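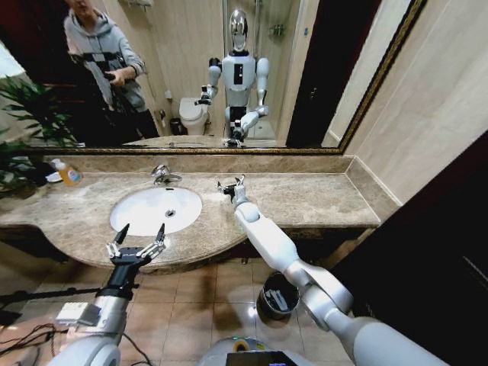
April, late

Bathroom again, and a fault I should have caught weeks ago. Writing it down tonight while I have the order of it straight.

We were on the basin job. Janis had done the approach twice without trouble, both arms out over the counter, sink between them, and Stelios had the handheld. On the third go the left arm stopped short of the tap and stayed there. Stelios let go of the enable button, as he should. The left arm held. The right arm carried on down towards the marble for another two seconds or so before it gave up.

It touched the counter. No mark on the stone that I could find, and I went over it with a torch. One finger on the right gripper is now stiff when it closes. Zoi had been wiping down by the tap between runs and had stepped out perhaps a minute earlier. I keep going back to that.

The log has error 889 on the left wrist, which is loss of signal. I took the cable off and could make the fault come and go by bending it near the elbow. So that explains the left. It doesn't explain why the right kept moving with the button released. Angeliki thinks the stop message waits for both arms to answer before either is told to halt, and if one has gone quiet the other sits in the queue. She found a timeout of 400 milliseconds in the settings, but it seems to start again each time it retries. If she is right it has been like that since the Undmont update.

Rang Danai about 10. She wants it written up properly and no powered work in any room until the release button cuts both arms on its own. I agreed. Stelios was quiet on the drive back. I told him he had done it right.

Tomorrow: new cable from Koutsoukos, swap the stiff finger, test the release with the left wrist unplugged on purpose. Everyone outside the door for that one. Also ring Trurnholm and say we will be late.

Didn't eat until nearly midnight. Toast.

Search this diary
Enter a word or month
Go

Recent entries
Battery trolley, second attempt
Kitchen drawers with Zoi
A long day at Trurnholm
Styliani Petridis visits
Notes after the Undmont update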